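Our recording rules for handheld gripper sessions changed in April. Posting them as a thread, as a few people at other labs asked what we do at Drallen.

1/ Every episode starts and ends with both grippers open and empty. If an object is still between the pads at the end, the episode gets marked incomplete. We used to fix these by trimming. We don't anymore.

2/ Check the marker on top of each gripper before the first take. It has to be flat, clean and fully stuck down. A lifted corner means a new print, no tape over the top. Tape reflects the ceiling light and tracking drops out.

3/ Wipe the finger pads every 50 episodes. Lint builds up in the texture and small wooden parts start to slip. Log the wipe in the session sheet with the episode number.

4/ One operator, one pair of grippers, 2 hours maximum per day. Breaks go in the sheet too. We took this from the Sumus handling guide and shortened their limit.

5/ Rooms: post a sign on the door. No whiteboards with writing on them, no badges, no open laptops. Anyone who walks in during a take gets told what is being recorded and can have that take deleted.

6/ Blinds stay where they were at the first take. If the sun moves enough to change the table, stop and start a new session ID.

7/ Failed grasps stay in. Label them as failed and keep going. Of the 2,706 episodes in the Bensaid set, the failures were the part our training people asked for most.

8/ Review is done by someone who did not record. They watch 16 episodes per session, picked by script. Two bad ones and the whole session goes back.

9/ What we still don't have is a good rule for dropped objects. Skirnuvia ends the episode on any drop. We let the operator pick it up if it stays within reach. Happy to hear how others write this one down.

10/ Last one for today. The full checklist fits on one page and I'll post it Tuesday.

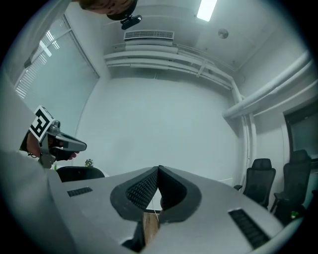

Small wooden part between the pads, second gripper at left with its marker on top.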